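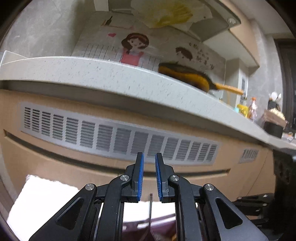 The hand-held gripper with the blue ribbed pads, in the kitchen.

Progress report to the Flarno small grants programme, April
Project: Comparing low-cost grippers for household tidying

We're past the halfway mark now, so this is a longer one than last time. The short version is that the comparison is running, one gripper is clearly ahead, and I've spent less than I thought I would on parts and more than I thought I would on screws.

You'll remember we set out to try two designs by hand before putting either of them on the arm. The Ilta is the linkage type, with two upright fingers and the blue pads facing each other. The Vasiliu is the parallel type with flat rubber faces. Both get carried round a real kitchen and used on whatever a person might want picked up or put away — brushes, bottles, cloths, tubs, that sort of thing. We've a list of 15 everyday objects and each one gets 12 tries per gripper, spread over different spots so we're not always grabbing from the easy side.

The Ilta is done. It was good on handles and surprisingly good on cloth, where the ribs seem to bite a bit. Bottles were fine as long as they were upright. Thin things were the weak point: skewers and chopsticks kept rolling out sideways when I closed too fast. I slowed the trigger down and that helped, though I wouldn't call it fixed.

The Vasiliu is about half done. It holds boxes beautifully and hates fabric. I also had to stop for a while when one of the rubber faces came unglued, and the spare set took ages to arrive. We've agreed with Dutinen, who are lending us the arm, that they'll hold our slot until the second round is finished.

Cameras next. The wide lens on the hand-held unit sees plenty, but straight edges come out very bent and I was worried about judging distance from it. We tried correcting the picture before using it and then tried leaving it alone. So far leaving it alone is simpler and I can't find a difference in the results. I'll keep checking.

Money: we've spent just under 3000 of the equipment line, nearly all of it on the grippers and the spare pads. Nothing has gone on travel yet and I'd like to ask if some of that could be moved over to pay for a second set of Ilta pads, as the first set is showing wear at the tips.

Still to do before the next report: finish the Vasiliu tries, fit the Ilta to the arm, and rerun the thin objects with the slower close. I'll send the full results table along with the receipts.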